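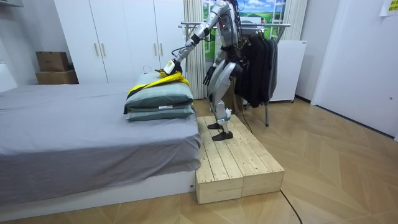

The open day at Broredthorpe begins with a biscuit and a form. The form asks you not to touch anything that moves. The biscuit is a custard cream, and by the time I have finished it seven of us are lined up along a wall, waiting to watch a robot do the housework.

Grudport, the firm behind all this, has been working on bedrooms since November. Kitchens get the headlines, says Llinos Watkins, who runs the trials, but kitchens are full of hard things with edges. Bedrooms are soft. A pillow never has the same shape twice, and a cloth is worse.

The robot has the build of a goalkeeper and the manners of a hotel porter on his first shift. It works from a low wooden platform next to the bed, knees bent, leaning in over two pillows in grey-green cases with a yellow cloth bunched on top. One arm ends in a gripper and does the reaching. The other has a hand with proper fingers, and hangs at its side as mine does at weddings.

"People want it to hurry," says Polyxeni Chatzigeorgiou, who writes the software that decides where the gripper goes. "I want it to be dull. Dull is very hard."

It is certainly unhurried. The gripper comes down on the cloth with the care of someone testing a bath. The man beside me, up from Dostham with his daughter, starts to whisper a commentary in the style of televised snooker. She is nine and moves to the other end of the wall.

The first go takes three minutes and ends with the cloth on the floor. Watkins writes something down and looks quite pleased. The second is better. On the third the cloth goes where it was meant to go, and we clap, then look at each other, a row of adults applauding a bit of tidying.

Over more biscuits I ask when I might have one at home. Chatzigeorgiou says she has stopped answering that. Watkins says the next visitors are due in 20 minutes and could we please hand back our badges.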